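## Cloudy film on plank flooring, and how do I get it off?

**Savita Chaudhary**, Jan 28, 2026

Hello all, and sorry if this has come up before (I did search, but I kept landing on threads about carpets!). We moved in last March and I've mopped every week with a supermarket floor shine, a good glug in the bucket, and by now the whole room goes streaky whenever the sun is low. My mother-in-law says vinegar, my sister says never vinegar, and I'm stuck between the two of them with a mop in my hand.

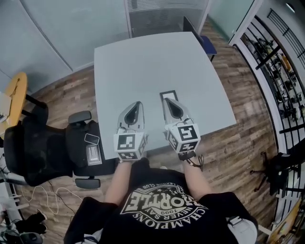
I should say I have no idea what the floor is made of. The previous people left no tins, no leftover boards, nothing. It's the wood-look plank sort in mixed brown and grey, as you can tell from the bit around the table, so it could be laminate or vinyl for all I know. I'd love to sort it without spending 200 pounds on a machine.

---

**Oriana Aravena**

Oh, I had exactly this in my old flat and I do feel for you! It's nearly always the shine product building up in layers. Stop using it altogether, then wash with warm water and a tiny squirt of washing-up liquid, going over a small patch at a time with a microfibre cloth you've wrung out hard. Rinse with plain water and dry it with an old towel. Mine took four goes over a fortnight, so don't lose heart after the first. 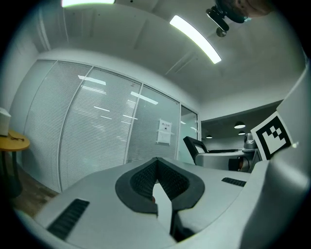

*Photo: Torunn Sjöberg*

Before any of that, do try a corner behind the sofa and leave it overnight. If the joins between the planks look swollen in the morning, you used too much water. On the vinegar question, I side with your sister. I once used 200 ml in a bucket and the kitchen smelt like a chip shop for days, with the film still there.

---

**Facundo Iturra**

steam mop, sorted mine in ten minutes

---

**Hiwot Endale**

Please don't steam it, Savita, not until you know what it is. A lot of laminate makers say steam ends the guarantee, and I've seen boards lift at the edges afterwards. Have a look under a threshold strip if one is loose, you can often see the cut edge of a plank there. If it's brown and fibrous inside, it's probably laminate.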